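How to Run a Small Opinion Survey in Your Town (and Get Numbers You Can Defend)

So the council in your town wants to change something, everybody at the bus stop has a view, and you'd love to know what people really think. Good news: you can find out! A neighborhood group with a few clipboards and a shared spreadsheet can run a decent survey in a month. We did one in Druvadia last July, on whether council seats should have term limits, and I'd do it again tomorrow.

Step 1. Write down the one thing you want to know

One sentence. Ours was "Do residents of Druvadia support limiting council members to two terms?" Everything else on the form has to earn its place next to that sentence. We began with a huge list of questions (everyone had a favorite, me included) and cut it to 12. That was still plenty for a doorstep.

Step 2. Get a list to draw from

You need a list of the people, or the addresses, that you want to speak for. Druvadia has 2655 households on its public address list, and that became our starting point. If your town won't give you a list, walk the streets with a map and make one. It's slower, but you'll learn where all the hidden back entrances are, and you'll be glad of it later.

Step 3. Draw a random sample

Put the addresses in a spreadsheet, add a column of random numbers, sort by that column, and take as many from the top as you can handle. We took 700. Then freeze that list! No swapping a house for the one next door when the gate looks stiff or the dog looks serious.

Please don't skip this step and post a link online instead. You'll get a pile of answers very fast, and they'll come from the people who were already angry or already thrilled. 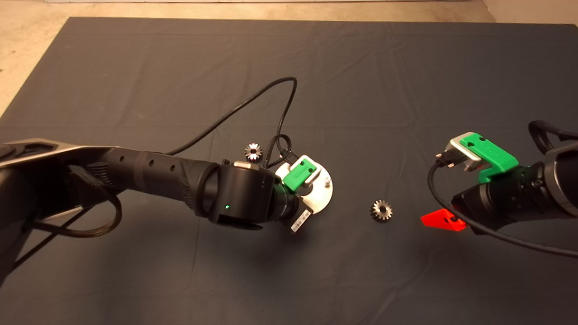
Drahomíra Polák wrote in to ask whether a link could still go out alongside the door visits, for people who work nights. It can, as long as it goes only to addresses on your list. Print a different code on each letter, let each code be used once, and count those answers together with the doorstep ones. Her town, Jumus, has a lot of shift workers, and she was worried they'd drop out of the picture completely. Great question, and I've added it to our own checklist.

Step 4. Word the questions so either side could read them aloud

Compare these two:

Should politicians be stopped from clinging to their seats?

Do you support or oppose a limit of two terms for council members?

The first one has already made up its mind. Have someone who's for the change and someone who's against it read your whole draft, and keep fixing it until both of them shrug. Include "don't know" as an answer and read it out like the others. Put age and street questions at the end, when people have warmed up to you.

Step 5. Test it on a few people first

Pick people outside your group and ask them to think out loud. We found that half our testers took "term" to mean a school term, which still makes me laugh. One added sentence took care of it.

Step 6. Knock, and knock again

Early evening worked best for us, between 5:30 and 7:30. Say who you are, say how long it takes, and take no for an answer with a smile. If there's no reply, note the time and come back at a different hour. Three visits per address is a good rule. The people who are hard to catch at home often think differently from those who answer on the first ring, so those third visits are worth the sore feet.

Write every outcome down: completed, refused, no reply, empty house.

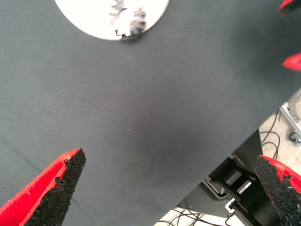

A plate on a dark gray tabletop.

Step 7. Count, and show your work

Enter each form twice, with two different people typing, and compare the files. Ours had mismatches in places I'd have sworn were fine.

Our response rate came out at 58 percent, and I was over the moon. Yours may be lower, and you can still publish. Just say so up front, along with these:

The exact wording of each question
The dates you were out knocking
How the addresses were chosen
How many people you tried and how many answered
Who paid for the printing

Give the "don't know" share its own line. Leaving it out makes both sides look bigger than they are, and a sharp-eyed council member will spot it.

Step 8. Hand it over

Send the council the summary and the blank form a few days before the meeting where the matter comes up, and ask the clerk for a speaking slot. Keep the filled-in forms locked away, with names and addresses stored separately from the answers. Then put a one-page version up at the library and the bakery. People who gave you their time love seeing the result, and several of ours asked when the next survey would be!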